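Why does soap work? (the science of bubbles and grease)

By Deirdre Madigan
March 21, 2018

Ever rinsed a greasy plate with just water? Doesn't work. The water rolls right off and the grease sits there. Add one squirt of soap and whoosh, gone. So what's going on?

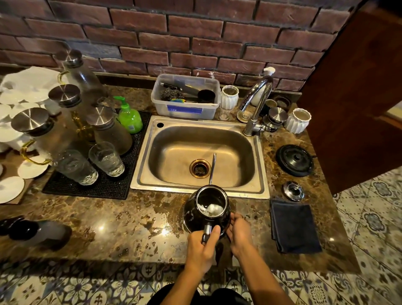
Reading time: 2 minutes

First thing to know. Water is made of tiny bits called molecules. Way too small to see, even with the microscope at school. Water molecules like to stick to each other. Oil molecules stick with other oil. Put the two in a jar, shake it, wait a minute. Two layers again! Oil on top, water on the bottom.

Soap is the go-between. Every soap molecule is long and skinny, a bit like a tadpole. The head loves water. The tail hates water but loves grease.

So when soap meets grease, all the tails dive in. The heads stay outside, in the water. Pretty soon you've got a little ball of grease with soap heads all over it. Scientists call that ball a micelle (say it my-SELL). Water can grab the heads, so the whole ball floats off and goes down the drain.
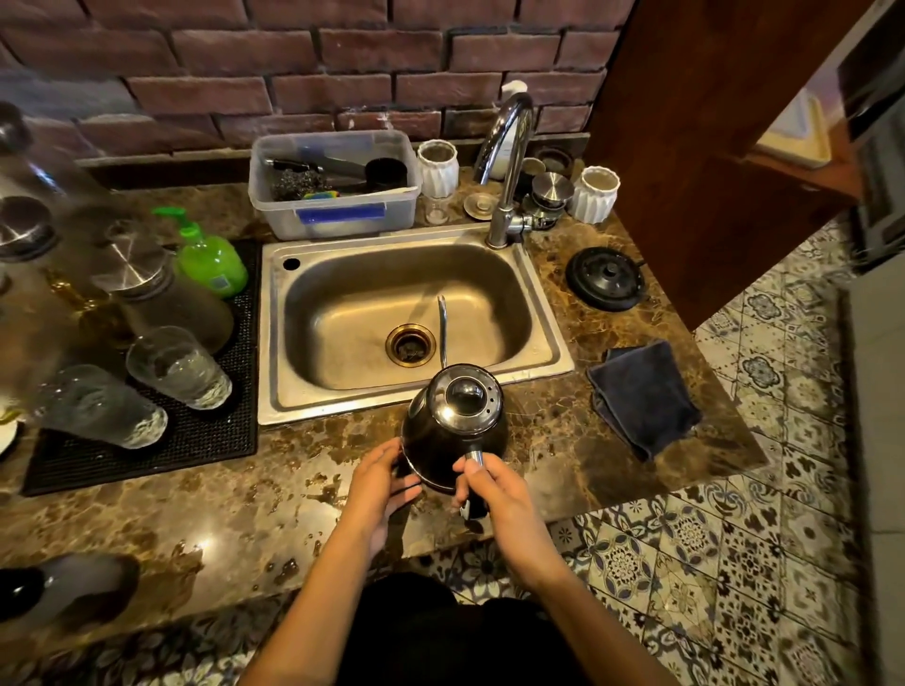
Scrubbing helps too. It breaks big blobs of grease into little ones, and little ones are easier for the soap to get around. Warm water softens the grease, same idea. Soft butter spreads, cold butter doesn't.

And bubbles? A bubble is air with a very thin skin around it. The skin is a sandwhich: soap, water, soap. The colours you see swirling on it are light bouncing off both sides of the skin. When the water drains down and the skin gets too thin, pop.

Bubbles don't do most of the cleaning, by the way. Some soaps hardly foam at all and still work fine.

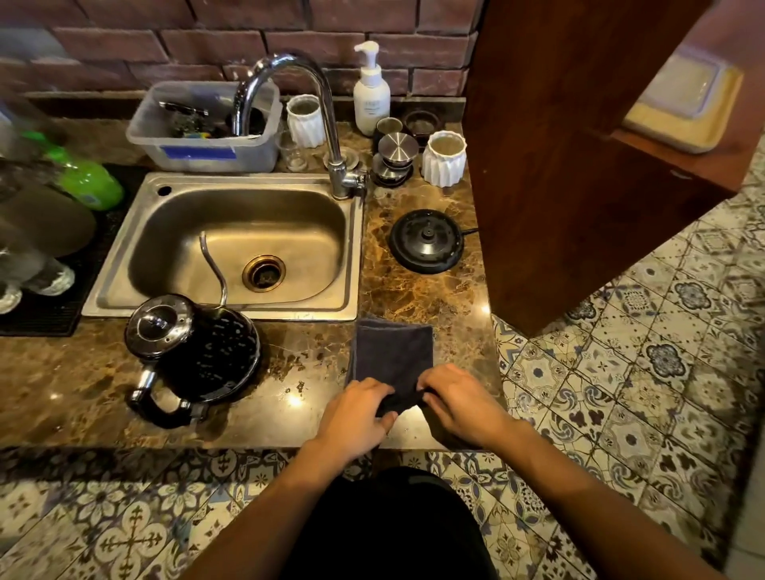
Try it: the pepper trick

You need a white bowl, water, ground pepper, dish soap.

Fill the bowl halfway. Sprinkle pepper all over the top. Poke your finger in the middle. Not much happens, right? Now put a dab of soap on your fingertip and poke again. The pepper zooms to the edges!

Why? The top of the water acts like a stretchy skin. Soap makes it weaker where you touched, so the stronger water around the outside pulls away and takes the pepper with it.

Want to do it again? Rinse the bowl really well first. Even a tiny bit of left over soap will spoil it.

Wipe up after. Pepper gets everywhere.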